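Apr 13, 2023

Sorting table. Surface wiped, then the cups and cubes put out. Custódio Cardoso wants the table layout written up before he takes it to Vellaston, so I am keeping this in order.

1. Blue cubes go in the blue cup. Two fit side by side near the back with the cup on its side. 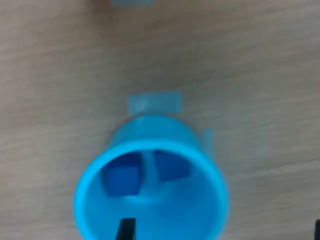 2. Red cubes go in the red cup. Blue cup stands to the left, red to the right and slightly farther back. Red cubes start behind the blue ones.

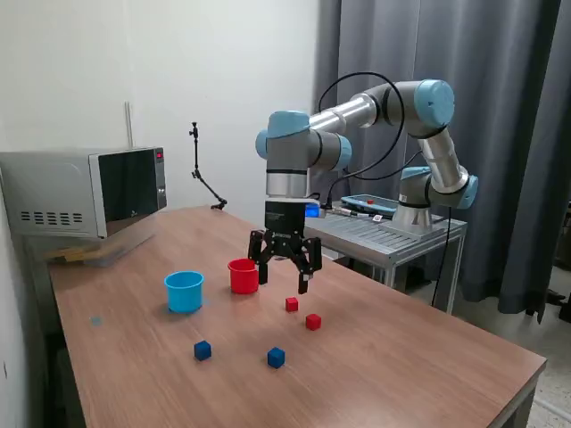 I set the cup spacing at 570 mm from the left end of the table and left it there. The usable length is 2,104 mm, which is more than the job needs. Custódio prefers 600. I see no case for it, but will try it.

The grain is a nuisance for lining things up by eye, as it runs at a slant to everything.
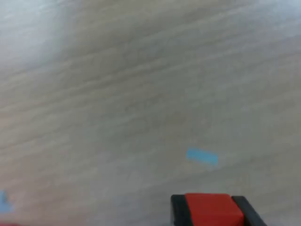
Red block, wood grain and glare toward the top corners.

Bits of light blue on the surface still to be dealt with. Asked Lepik for a plain mat. No answer.
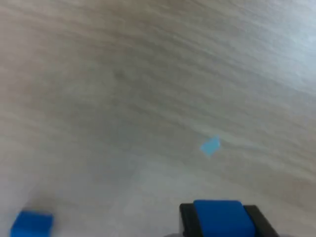

Light blue scrap on the tabletop, blue block at lower left.

Cups to be stacked on the Zutik shelf overnight. Cubes in the drawer.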